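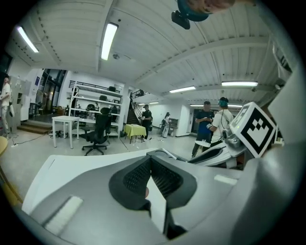

Ground floor clear-out, then. Second go at it, and much better than the March one. Ametach has had the lease on the Sellthorpe building for 6 years and in that time the downstairs room got every chair, cable and box we didn't want upstairs. The shelving unit is staying put, spare chairs up on the high shelves, everything heavy goes low from now on please. The small table by the stairs keeps its yellow cloth. Cables are still a mess across the floor. Next on the list. Tape or covers, whichever Rellow can deliver first, and until then pick your feet up.

2020-11-01
By Tatu Laizer

Home | News | Building | Kitchen Rota | Contact

Print this item | E-mail this item

What got done: 13 bags out to the skip, one broken desk, a stack of manuals for things we no longer own. Took 3 of us most of the morning. Lockers got a wipe down but not a sort, so if you have one and can't remember what is in it, go and look. Anything without a name on it by the end of the month goes to Mugo in stores and you can argue with him.

The white tables. These are for work you are doing now, today. Not coats, not lunch, not parcels for teh upstairs lot. Small boxes can sit out while you're using them, then back on a shelf with the lid up so we can read it. Same goes for the wooden steps at the back by the glass door, people have been parking stuff on them. It's a way through. Keep it clear.

Lights: all fine as far as I know, tell me if one over the stairs starts flickering again. Last one out switches off, both floors.

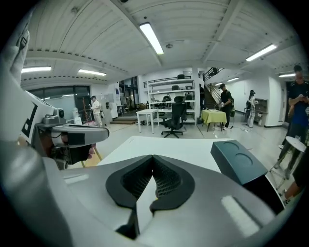 STILL TO DO

- Labels for the shelves. Have a roll of 45, should be plenty
- Wheeled chairs: check the casters, bad ones to Mugo with a note on
- Sort the cables by length, bin the dead ones
- Window wall needs a proper clean, inside and out. Quote coming from Rellow
- Someone to take on the locker list, I cant do it again

Next session when I've found a date that suits. Bring gloves. Coffee provided, mugs not.

T.L.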